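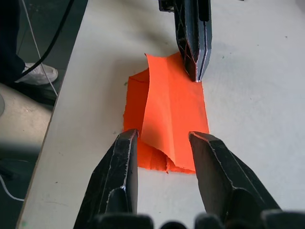

orange one, partly folded, white table

Thread: Folding cloths in thirds. Does it save any room?

prenport_pete
The cloth in my first post is the orange one from the 20 pack I bought in December. Everyone on the storage board swears by folding these in thirds and standing them up in the drawer like files. I have my doubts. Mine has a crease right down the raised part, and the left side still comes out ragged whatever I do. Has anyone measured this against a plain stack?

quintero48
Measured, yes. A stack of 16 in my kitchen drawer came up to the same height as 16 filed upright. Cloth is cloth. You get to see the colors, fine, but don't tell me you gained space.

MudroomMarge
You're pressing them too flat then, or your drawer is too deep. I went from two drawers to one.

quintero48
Did you also throw some out while you were at it? Everybody does, and then the fold gets the credit.

MudroomMarge
A few. Maybe four. They were rags.

quintero48
There you go.

Zoila Ñahui
I did linens at a small hotel for years and we folded in half, then half again, and moved on. Thirds only matter if the shelf is narrow. Pete, look at the bottom of yours, where it's all bunched up. Smooth that end before you bring the top layer over. And the corner sticking up at the top left will flop open as soon as you stand it in a drawer.

prenport_pete
Fair. I pull the long side over first and fix the ends later. So is the ragged edge my folding or the cloth?

Zoila Ñahui
Could be either, I can't tell from one picture. Open it out and lay it on another from the pack. If they don't match, it was cut crooked and you can quit fussing with it.

dishpan
Buy the Vindia divider and stop worrying. Holds them upright no matter how bad the fold is.

quintero48
So now we're buying a thing to hold up the fold that was supposed to save us from buying things. I had the Stoma one, same idea. It took up 2 inches of drawer all by itself.

dishpan
Works for me — your drawer must be tiny.

prenport_pete
Laid it over the green one. The orange is shorter along one side, so it's the cloth. I'm folding the rest in half and stacking them. If the stack tips over I'll try Marge's way.

MudroomMarge
It'll tip. What's your drawer, 16 wide?

prenport_pete
16 on the inside, yes.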